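Sweatshirt

A sweatshirt is a pullover top made of thick, soft knit cotton or a cotton blend, usually with long sleeves and a stretchy band at the neck, cuffs and hem. Put a hood on it and most people call it a hoodie. Put a zipper down the front and you can start an argument at dinner over whether it's still a sweatshirt or has become a jacket (I say sweatshirt, and I own five of them, so I feel I get a vote).

I've been writing up the clothing entries for this site for a while now, and this is the one I was looking forward to, because it's the thing I'm wearing on most days from October until spring.

What it's made of

The usual fabric is called fleece-back or brushed-back jersey. The outside is a plain smooth knit. The inside starts out as loops of yarn, and at the mill those loops get scratched up by wire brushes until they turn fuzzy. Leave the loops alone and you have French terry, which is cooler and a bit lighter and holds up really well, though it doesn't give you that just-out-of-the-package fluff on your arms. The fluff doesn't last anyway! Give it a winter of washing and it mats down into little pills, mostly under the arms and at the wrists.

All-cotton ones shrink, mainly in length. Blends with polyester shrink less and dry faster, but they hang on to smells, and they pill more. I go back and forth on which I like better.

Ribbing

The bands at the cuffs, waist and neck are rib knit, made of columns of stitches that alternate front and back, so the fabric pulls in like an accordion and springs open when you push a hand through. Good ribbing has a little spandex in it. When the cuffs go wavy and stop gripping, the sweatshirt isn't finished, but it has moved into its painting-the-porch years. Cuffs can be replaced too. You can buy ribbing in a tube, cut it a bit smaller than the sleeve opening, and stretch it to fit as you sew. I've done it twice and the second one came out fine.

Some sweatshirts also have a small triangle of ribbing at the front of the neck, called a V-insert. The story I've always heard is that it was there to soak up sweat and help the collar stretch over your head. On a lot of modern ones it's just stitched on for looks.

Color

Gray is the classic, and the pale speckled kind is called heather, made by mixing light and dark fibers before they're spun. Charcoal is the one I'd tell anybody to buy first. It hides coffee. It does show lint and dog hair, so if you have a white dog, maybe go with the heather.
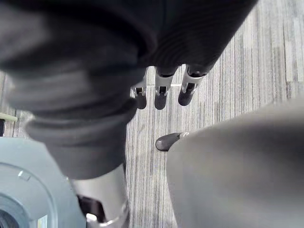

Charcoal fabric, gathered and hanging in thick folds.

Folds are a decent clue to how heavy a knit is, by the way. A thin T-shirt crumples into lots of small sharp wrinkles when you bunch it up. Sweatshirt fabric won't do that. It makes fat, rounded ridges, and if you let an edge roll up it tends to stay rolled in a sort of tube. That's handy to know in a thrift store when the label has been cut out and you're going by feel.

Washing and drying

Turn it inside out, wash cold, skip the fabric softener (it coats the fibers, and the inside gets a slick feel that I can't stand). Dry on low or lay it flat over a rack. Hanging a soaking wet sweatshirt by the shoulders will stretch it, and you'll get those two odd bumps where the hanger was. If you have to use a line, fold it over at the chest so the weight is shared.

The thick spots dry last. Feel the cuffs, the waistband and the seam of the front pocket before you put it away, or the whole drawer will smell like a gym bag by Monday.

Folding and storing

Fold, don't hang, for the same reason as above. The quick way is face down, sleeves crossed over the back, then in half from the bottom, then in half again. For a hoodie, fold the hood down onto the back first. Rolling works if you're short on space, and I roll mine for trips: start at the neck, roll tight to the hem, and flip the waistband back over the roll to hold it shut. It makes a solid little log that you can wedge into the corner of a suitcase.

Sweatshirts are bulky, and a stack of more than five or so will lean and then slide off the shelf the moment you pull one from the middle. Shallow stacks are better, or stand the folded ones on edge in a deep drawer, like files.

See also: Hoodie, French terry, Rib knit, Pilling, Sweatpants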